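Picking cell upkeep meeting, Thursday, minutes
Present: Benoît Pons (chair), day shift, controls, stores
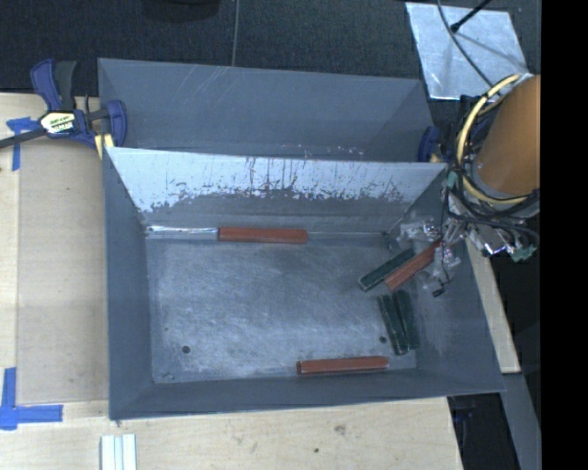 1. State of the cell
Benoît reported that the cell has been back on block picking since the start of the week, after the gripper fingers were replaced. The test is the usual one, 100 picks from the front bin into the rear bin, and the last run gave 92 good. Most of the misses were along the right wall, where the blocks end up leaning on each other and the fingers have to come down close to the slope. The red block held at that end and the green ones beside it are the arrangement he means. Controls asked whether the finger opening had been changed along with the fingers. It had not. Agreed to leave the opening alone until the cables are sorted out (item 2).

2. Hose and cables
The yellow hose loops wide around the arm and the thin black cables have worked their way around it. Day shift has had to stop twice to free a cable before a low pick on the right side. Controls wants the bundle taken off, laid straight and tied again with enough slack for the wrist to turn both ways. The hose stays on its present route for now. A shorter one was discussed, but Poritz only sells that fitting with the long hose and stores does not want to cut one down without a spare on the shelf.
Action: controls to re-tie the bundle before the next full run. Arm powered down and air off while this is done.

3. Bins and clamps
The front bin floor is scratched and throws back a lot of light. Day shift thinks some of the bad picks come from the camera reading a bright patch as a block edge. Benoît was not convinced - the misses he went through were all at the wall. Agreed to try a matte liner from Zerko in the front bin for one run of 100 and compare.
The blue clamps are holding. Check them by hand at the start of each shift, and check the bins against the blue tape on the table. If a bin has moved, put it back and repeat the corner check before running. Do not move the tape.
Action: stores to order one liner. Day shift to add the clamp check to the start sheet.

4. Service interval
The Midenen manual gives 500 hours between greasings and the cell is 10 hours short of that. Benoît will do it himself on the day the cables are off, so the cell is only down once. He asked for the old fingers to be kept - Bodin wants to see the wear before they quote for a harder pad.

5. Any other business
Start sheets are still being filled in at the end of the shift. Please fill them in at the start.

Next meeting same time, at the cell.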